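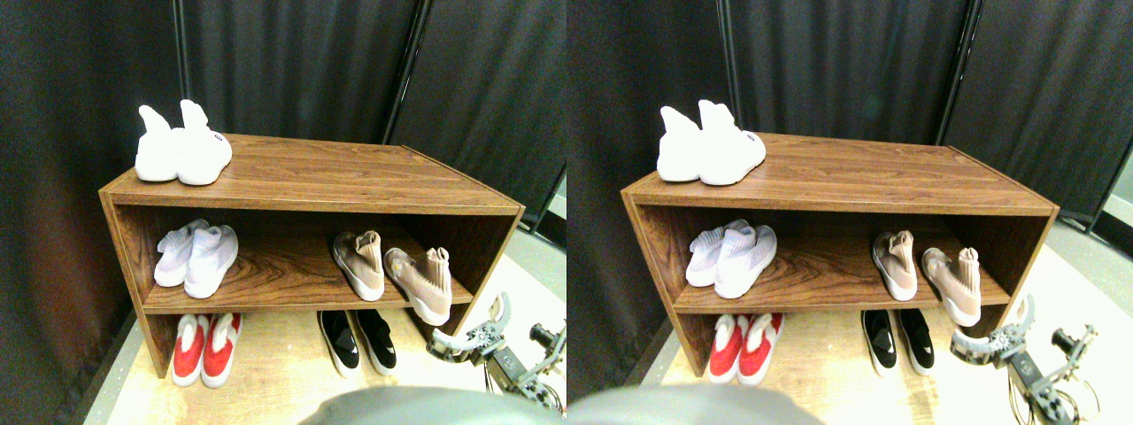

4.2 Where shoes come to rest

We turn now to the part of the diaries that we enjoyed reading the most, and that gave us the most trouble when it came to sorting. The 105 households in Jiltow and Besell sent back 2,358 entries between them, and a good many have something to say about shoes, even where the question on the page was about mail, or keys, or who had walked the dog. People seem to find it easy to write about shoes. They are a daily matter, they belong plainly to one person or another, and when they are in the wrong place somebody trips over them.

In our first reading we had planned to sort the entries by the piece of furniture a household owned: closed cabinet, open shelf, rack, basket, mat, or nothing at all. We gave that up after a week or so. Two homes with the same sort of shelf could use it in quite different ways, and a home with no furniture at all by the door might keep stricter order than either of them. What the diarists kept coming back to was height. The top of a shelf, the tiers inside it, and the floor each had a standing of their own in the household, and family members could usually say what that standing was without stopping to think.

Figure 2. Sneakers on a wooden shoe shelf of the open-fronted kind, with one interior shelf and a bottom tier at floor level. A white high-top pair stands on the flat top.

The open-fronted shelf of the kind shown in Figure 2 makes a useful starting point, as it offers all three heights in one small piece. Diarists who owned something similar tended to describe the top as a place for shoes that were "out" for some reason: just bought, just cleaned, needed for tomorrow, or waiting to go back to a cousin. The inner shelf was for shoes with a settled owner. The bottom tier, where the shoes sit right on the floor, was spoken of more loosely. One father in Besell called it "the parking lot," and his teenage daughter, writing on a separate sheet, used the very same words – though she meant it as a complaint.

We should say something about the top surface in particular, for it is where most of the disagreements in our material begin. A flat surface near a door draws things to it. Older diarists often felt that shoes did not belong up there at all, and several mentioned being taught as children that shoes on a table brought bad luck. For some of them a shelf top was close enough to a table to count. Younger members of the same homes saw it as the best spot in the hallway, and a few wrote with real pride about a pair they liked to see when they came in. We did not find that either side gave way very often. In most cases the matter was settled by a bowl, a plant or a stack of mail being set down first.

Quách, in an earlier study of apartment hallways, suggested that the entry is run by whoever leaves the house last in the morning. Our diaries support this up to a point. In homes with school-age children the last person out did most of the straightening, and wrote most of the entries about it too, so the two things are hard to pull apart. In homes shared by unrelated adults, we saw no such pattern. The shelf there was more often divided by tier, one to a person, and shoes that strayed were moved back without a word and then written about at some length.

Seasons matter as well, and we wish we had been able to follow the households for longer. The entries from February are full of boots, and boots do not fit well on a low shelf. They went onto mats and trays, and in one Jiltow home into the bathtub, where they stayed for the better part of the month. Kalliopi Gashi, who read the whole set a second time for us, pointed out that the word "temporary" turns up again and again in these winter pages, often for arrangements that were still in place when the diary ended.

4.3 Keys, bags and the second surface

Keys were a quieter subject. They appear in over 200 entries, most of them a single line long, and they nearly always concern a hook.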